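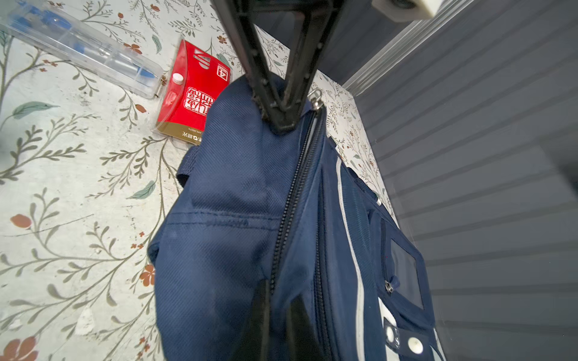 4.2 Carried load and the walk to school

Pupils in Skotura recorded their bags for 6 weeks. Of 2,574 entries, 947 came from days with sport – these were the heaviest. Distance had a weaker effect than we expected (see Aoun and Semaan).
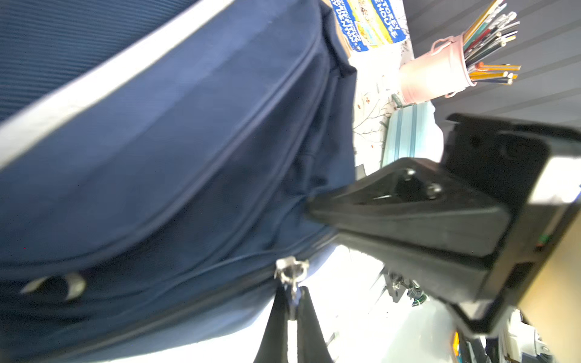 Figure 3. Navy bag with curved front pocket and zip.

Shoulder pain was reported by 85 pupils, mostly in the older classes.

Filed under: School Health, Walking

Comments
M. Hattar: Were lunch boxes included in the weight?
Flarnel: Useful, thank you.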